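Drarnel sleeve kit on a walking robot: worth keeping after the trial?

Posted by tufa_hall on November 23, 2018

We have the Drarnel sleeve kit on trial from Bitell: ribbed covers for the joints and soft fabric for the arm. The price is 200 per arm and we must decide soon. Our robot works on carpet, between steel tables, and the stopping places are marked with yellow tape. My worry is that the covers make the arm thick and it will touch things when it reaches down.
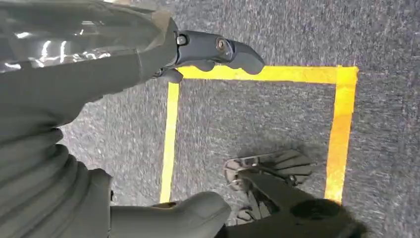
2 replies

bench_and_bolt

I had the same kit in May at our workshop in Toncombe. The ribbed part is good, it bends well and I found no tears. The fabric is less good. It collects carpet dust, and after 10 shifts I had to brush it every evening. Also please check your floor marks. Ours were pressed by hand and the corners lifted under the feet — the kit cannot help with this. 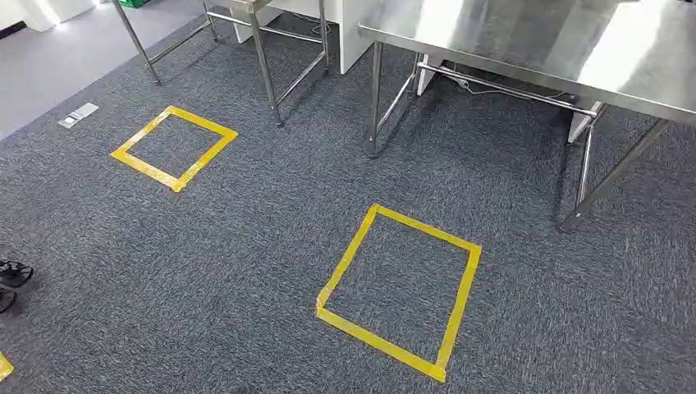
Two of the taped squares, with the steel tables behind.

Before you pay, ask Bitell if the spare fabric is sold alone. They told me yes, but only in packs of 5, so I bought one pack together with a friend.

slowgear

Buy it. Mine is fine.

tufa_hall

Thank you both. I will ask for the spare fabric. One more thing I have noticed is the view from the wrist camera. With the arm folded near the body, the covered parts take a big piece of the picture, and I would like a thinner fabric there. Does Bitell make one?

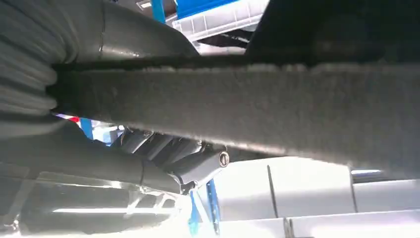 Wrist camera: grey fabric across the middle, ribbed sleeve at upper left.

bench_and_bolt

Not that I know. I moved my seam a little to the back and it was enough for me.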